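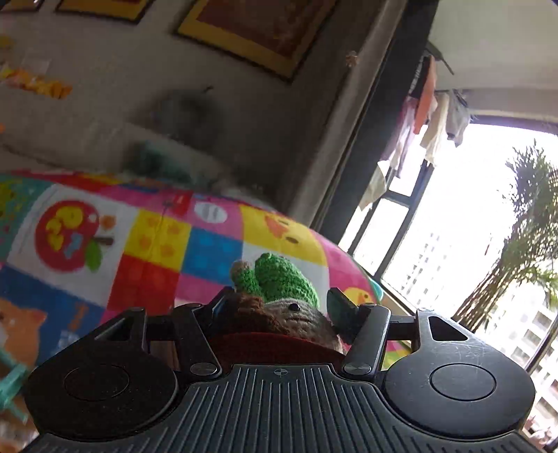
What I Learned From a Year of Swapping Stuff

I moved to Brernetell in March with 4 boxes and no couch, and the swap table on Ong Street pretty much furnished my life. You bring something, you take something, and you end up talking to people for an hour (bring a snack!).

My best find was a soup pot I still use every week. My worst was a lamp that hummed.

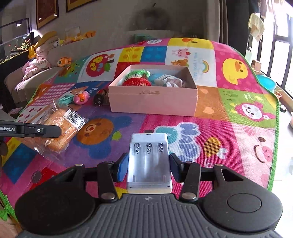

Battery case, lid off, springs showing.

The rule I go by now is simple enough: if I can't say where it'll live in my apartment, it stays on the table. I break that rule constantly, mostly for books. I own 71 cookbooks and I make the same chili.
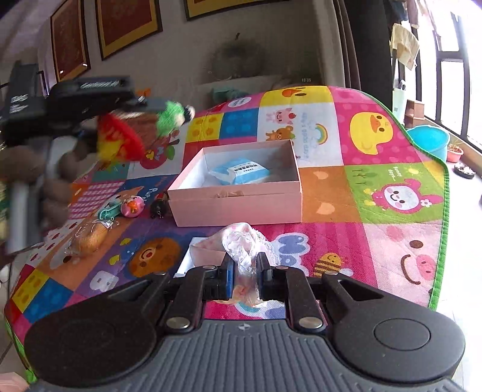
My sister's town, Trokuvness, does it once a season in a school gym, and I came home from that one with a fondue set and a sunburn from the line outside.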